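Stedora Packaging Sorting List

README for release 2

Stedora is a flat table of household packaging items with the bin each one belongs in, keyed by council area. It is meant for people who print bin stickers, run a collection calendar or build a lookup page. The list is kept as one CSV file and a short set of notes.

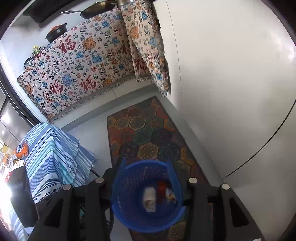
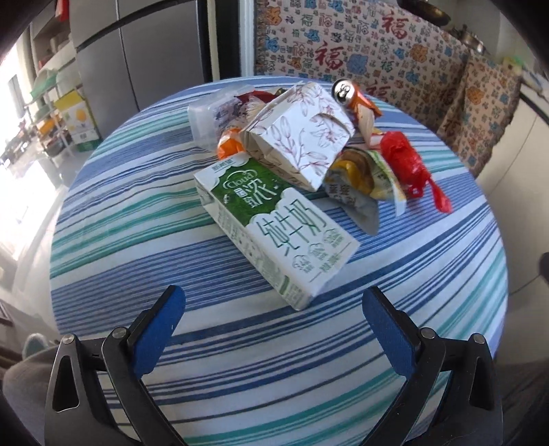

Each row in items.csv describes one kind of packaging, one main material and one disposal route. An item with parts that separate by hand gets a row per part, so a bottle and its cap are listed apart. Liquid cartons are the largest source of queries. A milk carton like the large one lying flat on the striped tablecloth is entered under form "carton, liquid", with the contents recorded as "milk" and the label language left to the optional field label_lang, in this case zh. Brand names are not stored. Size is stored only where a council's rules depend on it.

Contents

items.csv: 1353 rows, UTF-8, comma separated, header in the first line
areas.csv: 26 council areas, with the code used in items.csv
notes.txt: free text on disputed entries, ordered by item code
CHANGES: differences from release 1

Fields in items.csv

item_code: integer, never reused after a row is withdrawn
form: controlled term (bottle, tube, carton, tray, film, tin, pouch, other)
material: main material by weight
contents: what the packaging held when sold
area_code: matches areas.csv
route: kerbside_recycling, kerbside_organics, kerbside_rubbish, drop_off
rinse: yes, no or blank
lid: on, off or blank
label_lang: two-letter code, optional
checked: yes if the route was read from the council's own published guide

A blank in rinse or lid means the guide is silent. It should not be read as "no".

Sources and method

Routes were copied from printed and online guides and entered by hand. Where a guide gave a colour only, the colour was converted to a route using the lid colours listed in areas.csv. Two areas, Skosturby and Filtenach, changed their lid colours during preparation and both are entered under the new scheme. Rows for Wan were taken from a guide that treats all liquid cartons as one class, so shelf-stable and chilled cartons have the same route there.

Around 200 rows are marked checked = no. Most concern pouches and coated paper cups.

Known problems

Compostable film is recorded under form "film" whether or not it carries a certification mark.
Bottles and tubes under the size limit of a sorting line are routed by the guide's wording, even where the wording is vague.
Foil lids are listed in some areas as loose and in others as "scrunch together to fist size". The second instruction appears only in notes.txt.
Organics routes do not distinguish cooked from uncooked food scraps.

Corrections

Send the item code, the area code and a link or scan of the guide page. Corrections without a source are held over. The next release is planned for June and will add a field for deposit refunds.

Licence

The table may be copied and altered provided the release number is kept with it. The council guides remain under their own terms.

Last edited 10th May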